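May
Jayanthi Kurup, bench notes, Wascombe test kitchen
3 min read

Broth holding, second round. Continues from the Rarkeck site visit. Marietjie wants numbers before the noodle counter menu is fixed, so this entry is mostly the stock and the noodle cook, with the pickles left for Dindo.

Base: pork neck and chicken backs, blanched, skimmed, then held at a low simmer. Starting weight of bones and water together 1495 g for the small pot. Salt added at the end only. Lid off for the first part, on for the remainder. Hendrik's pot on the back burner got the same bones with the ginger left in throughout; mine had ginger removed after 23 minutes.

Tasted side by side at serving temperature. Ginger-in is sharper up front and slightly bitter after it has sat. Ginger-out is flatter on the first spoonful but holds better. Precious preferred ginger-in when fresh and changed her mind on the held sample. Marked down as a preference for ginger-out if the broth has to wait, no preference if it goes straight to the bowl.

Holding: 60 minutes in the covered well, sampled at start and end. Surface fat had separated by the end in both pots. A short whisk brought it back, but the color stayed duller. Did not reweigh before the whisk, so evaporation loss for this round is unknown. Repeat with a weighed lid.
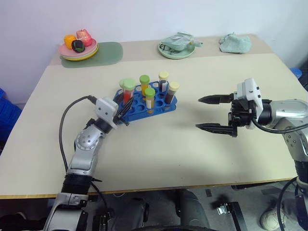

Table setup, mint-green plate toward the back.

Noodles: the Griltach thin wheat, fresh, one portion per basket. The packet time is too long for anything that finishes cooking in hot broth. Pulled early, drained hard, straight in. Texture good at the table and soft by the bottom of the bowl. The thicker cut is more forgiving but makes the small bowl look overfilled. Staying with thin for now, and cutting the portion slightly. Current portion 102 g raw. Next round try less, with more greens to cover.

Greens: water spinach, stems and leaves separated. Stems need a head start. When both went in together the leaves were slimy and the stems still squeaked. Hendrik's suggestion to dress the leaves raw with garlic oil and let the broth wilt them worked in the large bowl. Not tried in the small one.

Chili oil: Xaba batch, the darker one. Sediment is fine enough to clog the spout of the squeeze bottle. Spoon only.

To do:
- repeat hold with weighed lid
- smaller noodle portion, thin cut
- leaves raw, small bowl
- ask Dindo if the mustard greens are sour enough to use yet
- new label on the salt tub, old one unreadable

Stopped at 4:40 pm. Both broths strained, cooled and in the walk-in, bottom shelf, ginger-in has the taped lid.

Wascombe Test Kitchen notebook. Corrections to J. Kurup. Back to top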